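ok thread time. a few of you asked why I went quiet after saying "bimanual sweeping is basically a planning problem, should be quick." I would like to take back the word quick

quick recap for new people: two arms, one handle tool, one dustpan, junk on a tile floor. I write the control and planning side. Abimbola Garba does perception. Our stack is called Rerkanar and no, I didn't pick the name

first version was dumb in a nice way. planner picks a sweep line through the trash toward the open edge of the pan, right arm parks the pan, left arm does the stroke. worked great in sim!! I ran 1,000 strokes overnight and went to bed smug

then real tile. shiny tile. the depth on glossy floor is garbage in patches, so the floor plane estimate wobbles, so the height of the stroke wobbles. a few millimeters high and the tool just sails over a wrapper. a few low and the wrist torque spikes and my safety stop kicks in (correctly, I'm not touching that threshold, stop asking Lawal)

fix number one: quit trusting the floor plane per image. now we fit it over a sliding window and throw out anything near a bright reflection. Abimbola wrote the mask for that in an afternoon, it's like 125 lines and it did more than my whole month of tuning

fix number two is the one I'm actually proud of. the stroke is no longer pure position control. it's position along the floor, force pushing down. if the plane is a bit wrong the arm just settles onto the tile and keeps going. yes this is textbook, yes I should have started there, let me have this
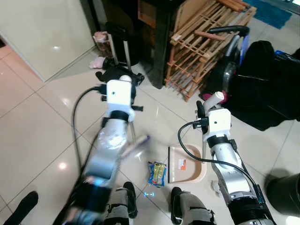 Lapointe, June

left arm moving, pan flat on the tile between the two grippers, blue and yellow snack wrapper next to it. look how smeared that arm is! that blur is a whole separate problem, because the tool tracker hates it, and for fast strokes we now lean on joint encoders plus the last good visual fix until the arm slows down again

also peep the little cyan glow on the tiles just below the wrapper. THAT kind of thing. the old segmenter loved to call a reflection "object, graspable" and the planner would cheerfully sweep at light

the snack wrapper class deserves its own post. crumpled, shiny, changes shape whenever you touch it. rigid object tracking is hopeless here. we dropped pose completely and just keep a blob and a centroid, then replan after every stroke. replanning takes 17 ms so who cares

Hadiza Etim asked if we learn the stroke or script it. bit of both! the path is planned, the speed profile comes from a small model trained on 2,072 teleop strokes. people slow down right before the pan lip and I never would have coded that by hand

still broken: handing the pan from one arm to the other. the two arm planners each think the other arm is a static obstacle, so they get very polite and freeze. Rakiya has a branch with a shared timeline and I'm merging it Monday unless the tests scare me

also still broken: my log viewer, which draws the left arm's forces upside down. I've gotten used to it and now I'm afraid to fix it

will post the force plots once I've cleaned up the axis labels. if anyone has a good trick for detecting contact on really light stuff (wrappers, receipts, that kind of thing) my replies are open, the wrist sensor can't feel any of it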